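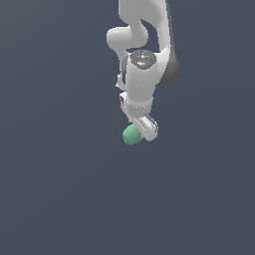

How often should the wellhead separator be drained? Every 2 days on a Chisholm lease, or sooner if the sight glass shows water.

Clukard Field Guide, posted Monday
By the Trendeseck service desk

Section 2: Draining the Poda separator

1. Close the inlet valve. The other inlet valve is the outlet.
2. Bleed pressure to zero and read the gauge twice -- it has been known to sulk.
3. Open the drain slowly.
4. Close it when oil appears.

CAUTION: Never drain at more than 1,000 psi. The vessel is rated to 2,000, but your eyebrows are not.

Note: Log the volume before lunch.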